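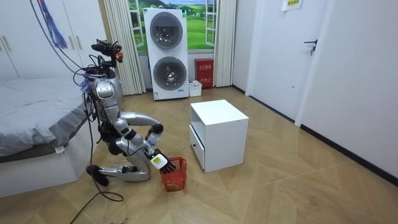

Bedroom Storage: Frequently Asked Questions

The following answers apply to furnished rooms at Skundby Residence. Residents with further questions should contact the Housing Office.

May I keep a basket on the floor beside the bedside cabinet?
Yes. Small plastic baskets are permitted on the floor, provided that the path from the bed to the wardrobe remains clear.

What may be stored in the bedside cabinet?
The open shelf is intended for items in daily use, and the drawer for smaller belongings. The total load must not exceed 4 kg.

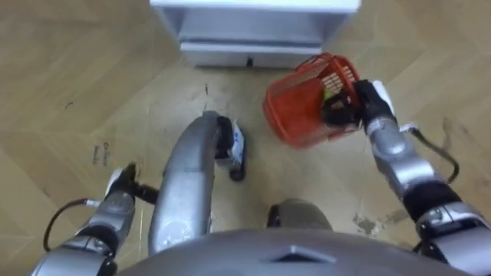 Baskets with mesh walls should not be used for coins, pins or other items that may slip through the openings. Such items belong in the drawer.

How should the floor be cleaned?
Baskets and loose articles must be lifted before sweeping. They must not be dragged across the floor, as grit caught underneath will leave scratches. A dry or slightly damp cloth is sufficient.

Can a basket be replaced?
Replacement baskets may be requested from the Housing Office, Room 171. Requests are normally met within 4 working days.

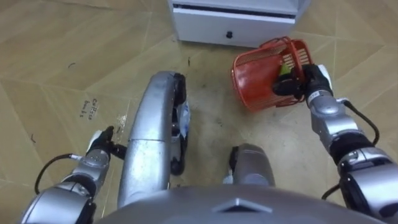

One resident asked whether a basket brought from home could be used in place of the one supplied. It may, and the supplied basket should then be returned to Room 171.

Last revised 24 December 2020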